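Progress note — eye clinic outreach, Palden and Fehr sites
2020-05-22
To: Clifford Li
From: Jérémie Gautier

Quick one before the weekend, full numbers to follow with the quarterly. Short version: screening is behind, phone follow-up is ahead, money is fine.

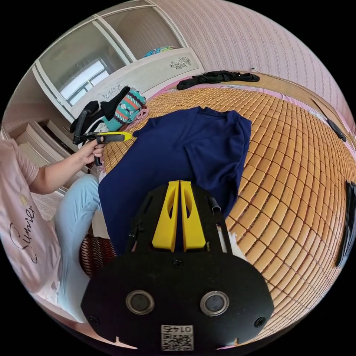
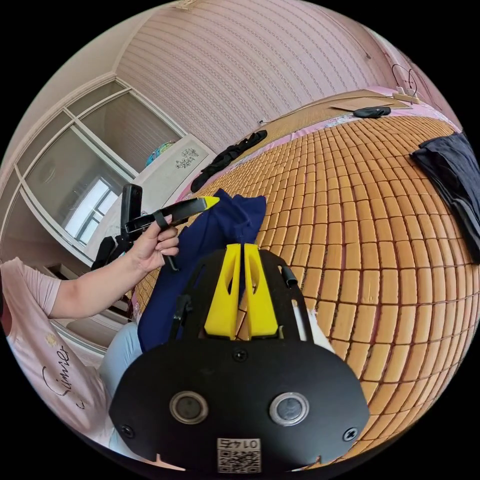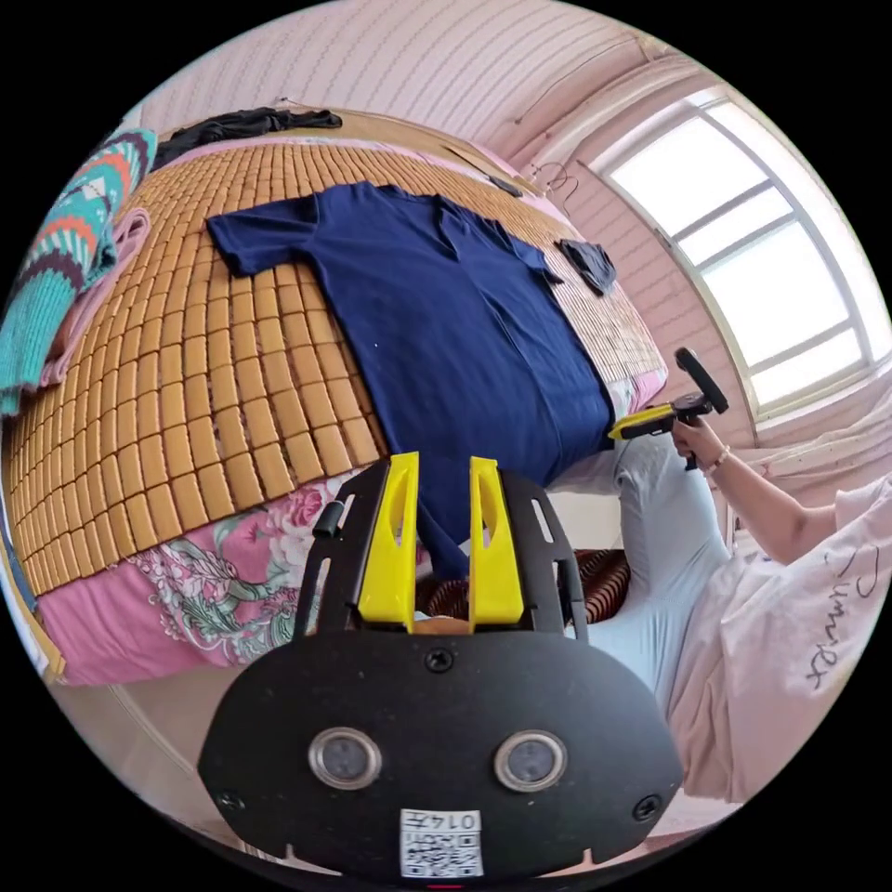
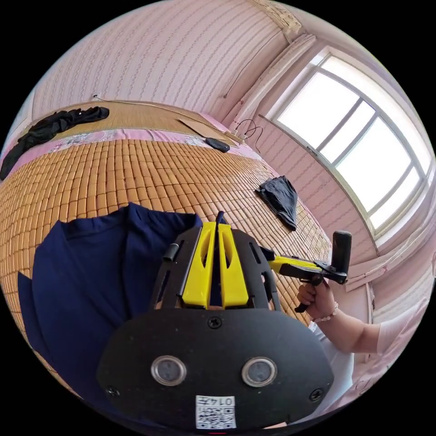

Navy blue clothing on the bed, four views

Screening. Target for the period was 400 diabetic eye checks across both sites. We did 300. Palden closed to routine visits for most of April, and Fehr only took urgent cases (flashes, sudden loss of vision, post-op pain). Routine slots back at Palden now, mornings only. Fehr still waiting on a date.

Phone follow-up. Started as a stopgap, going well. 100 patients called, mostly older people with glaucoma who had missed a pressure check. Main problem was drops running out — pharmacy refills now go straight through the front desk, so no visit needed. A few callers could not read the label on the bottle. Large print sheet is drafted, needs a proofread.

Equipment. Second retinal camera from Tirkex arrived, not installed. Their engineer can't travel yet. Old one at Palden still works but is slow to focus and we lose time on every patient. I have asked for remote setup, no anwser so far.

Records. Wosolbridge import is half done. Left and right eye were swapped in one batch of the old files. Caught it before anyone used them. Whole batch is being rechecked by hand against the paper charts, and I would rather hold the rest until thats finished.

Staff. One technician out since April, back part time. Night cover at Fehr unchanged.

Budget. Travel line barely touched. Would like to move part of it to interpreter time for the calls — need your OK on this, in writing if possible. No other changes.

Next four weeks:
Rebook the 100 missed checks, worst cases first
Large print drop sheet out to both sites
Camera installed or a firm date from Tirkex
Finish recheck of the swapped batch
Fehr reopening plan to you in draft

Call me Monday if the travel money is a problem.

Jérémie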